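Imero Grasp Labels

Welcome, and thanks for stopping by! Imero is a small set of scripts that takes recordings made with hand-held grippers and works out, moment by moment, where each gripper sits and how far its jaws are open — which is most of what our planner at Kikidholm wants to know before it tries anything itself. The current release covers 3337 recordings across 11 tasks, mostly tidying small things into cups.

Pose comes from the marker plates, so please keep the dots facing up where you can. The brush-in-cup task is the friendliest one to start with.
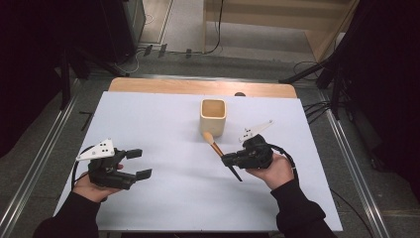
Luuk Goossens wrote in to ask whether the jaw width could be smoothed before export, as his planner kept reading one grasp as two. It can now! Set smooth_jaws to true in the config and leave the window at its default for a first run.

Loading is quick up to 1000 recordings at a time, and past that you'll want the streaming reader (see reader.py, and bless Marijke Dierckx for writing it). Left and right grippers are stored separately.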